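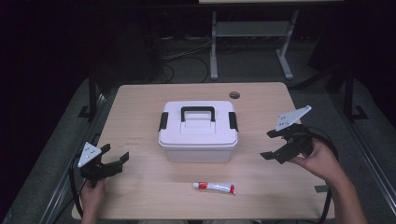
Keeping Things at Home: Notes for Session Four
The Domestic Past, evening course, Plullthorpe

Welcome back, everyone, and thank you for the lively talk last time about larders. I promised to write up my notes a little more fully, as several of you said you'd rather listen than scribble, and so this handout covers most of what I plan to say and a few things I shall probably forget to say on the night. Do bring it with you, and do write all over it.

Our subject this time is the household medicine store: where people kept their remedies, what they kept them in, and how the keeping changed as the remedies did. It sounds like a small subject, and I thought so too when I first came to it, but it has a way of leading off into everything else (rent, plumbing, the price of glass, who was trusted with a key).

1. Before the cupboard

For a long stretch of time there was no single place for medicine in an ordinary home, and I'd like you to hold on to that idea, as it's easy to carry our own habits backwards. Dried herbs hung with the cooking herbs. Goose grease was in the larder next to the lard. Honey, vinegar, mustard and brandy were all foods or drinks first and remedies when needed, and a cook moved between the two without feeling she had crossed a line. If you look at handwritten receipt books of the seventeenth and eighteenth centuries you will find a cough syrup on the same page as a way to pickle walnuts, in the same hand and with the same sort of instructions.

Richer houses had a still-room, where waters and cordials were made, and the lady of the house was often expected to treat servants and neighbours from it. We looked at still-rooms briefly in session two, so I shan't go over it all again, but please glance back at the plan of the Horgan house and notice how far the still-room is from the bedrooms. Somebody had to walk.

2. The chest and the key

In the eighteenth century the domestic medicine chest comes into view. These were made for travellers, for ships' captains and for families who lived a long way from an apothecary, and the good ones are lovely things: mahogany, brass handles, square glass bottles each in its own little compartment, a drawer underneath for scales and a mortar. Many were sold with a printed guide. The guide matters as much as the chest, in my view, for it tells us that the buyer was expected to dose a family from a book, quite confidently, with things like laudanum and calomel that make us wince.

Most had a lock. Some had a hidden compartment at the back for the poisons, worked by a sliding rod, which is great fun to demonstrate if you ever get the chance. We do need to ask who held the key, and I'd like us to spend a good ten minutes on that question in pairs.

3. The local evidence

I have drawn a lot on the Deria inventories, which some of you will remember from the autumn outing last October. The transcribed series runs to 3,029 household lists, and I have now been through the index looking for any mention of a chest, box or case given over to medicines. There are 67. You may think that's a poor haul! I was rather pleased with it. Please be careful, though, about what such a number can tell us. The people drawing up the lists were valuing goods for sale, and a jar of ointment with a rag tied over it was worth nothing to them, so they passed it by. A mahogany chest with cut-glass stoppers was worth writing down.

Of those entries, 2 give the contents in full, and I'll pass copies round. The spelling is a trial. Read it aloud to yourself and it usually comes right.

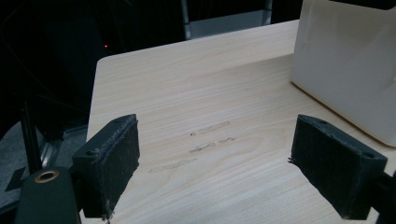

Department of Local and Family History

4. Into the bathroom

By the later nineteenth century the chest was giving way to the wall cabinet, and the cabinet slowly followed the water pipes into the bathroom. There are several strands to this, and I'd ask you not to pick just one. Patent medicines came ready made, so there was no more need for scales and mortar. Printed tins and later on collapsible metal tubes took up less room than jars. Mirrors became cheaper, and shaving and dosing began to share a shelf. In smaller houses with no bathroom the cabinet stayed in the kitchen or scullery well into the twentieth century, and plenty of people in this class grew up with it there.

The bathroom, being steamy, was never a very good choice for tablets and powders. Advice books were saying so fairly early on and families took very little notice.

5. First aid at home

Alongside all this runs the story of first aid as something one could learn. Classes spread from the 1870s onwards, and with them the idea that a home, like a factory or a railway station, ought to have bandages put by in a known place. The tin first aid box is the child of that idea. Lids had to shut well, to keep the lint clean, and a handle was useful as the box had to go to the patient. We shall compare three pages of advice from different decades and see how the list of contents shrinks and grows.

For next time

Please read the chapter on furniture and storage in Wonen, the green-covered reader (library desk, short loan). It is a bit dry for the first few pages but warms up nicely once it reaches the kitchen.

Then write a short piece, 600 words at the very most, on where medicines were kept in one home you know or have known. It can be your grandmother's or your own. Say where the things stood, what they were kept in, who was allowed to fetch them and who wasn't. Old tins and bottles are welcome on the show table, empty please, and with your name on a slip of paper underneath.

The kettle goes on at the half-way break as usual, and mugs are in the cupboard to the left of the sink.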